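Week 6 notes: picking things up that don't want to be picked up

Okay, so last week everybody got the foam cubes into the bin and we all felt great. Foam cubes are very forgiving! This week we move to kitchen stuff, and I want you to read this before Tuesday so we don't burn the first half hour on questions.

**Teams and arms**

Sumaiya Majumder's team is on Skella, Daniyal Niazi's team is on Kun. Same gripper on both, same wrist camera, so you can swap code if you're polite about it. Please log out when you're done (Kun was left running somebody's loop over lunch and I had to go hunting for the owner).

**What to hand in**

1. Your recorded runs, with the failed ones left in.
2. A page on where your grasp points came from.
3. The config file you used. The real one, please, with your edits.

Room 326 is open until 6 pm if you need more time on the arm.

**Flat things and see-through things**

A mug is friendly. It's tall, it has a rim, it has a handle, and you can come at it from above with one finger inside and one outside. Bowls are much the same if you stay near the edge. Lids are where I expect you to suffer (sorry). A clear lid lying on wood looks like wood to your segmentation code, and whatever mask you get back will probably be a ring where the gasket is and nothing in the middle.

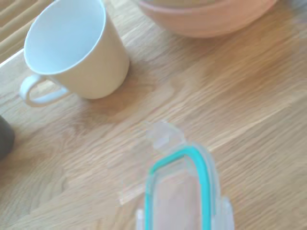 So use the ring! Fit a rounded rectangle to the teal pixels, take the long axis, and line the gripper up across it. The locking tabs stick out past the gasket, so leave yourself some margin there or you'll close on a tab and the whole thing will spin. Lower slowly, too. I'd start with the speed at half of what you used for the cubes and go up from there.

If your color threshold picks up half the table, check your white balance before you rewrite anything. I lost an entire evening to that one in March.

Next week: stacking, and we finally get to open the Arkon box.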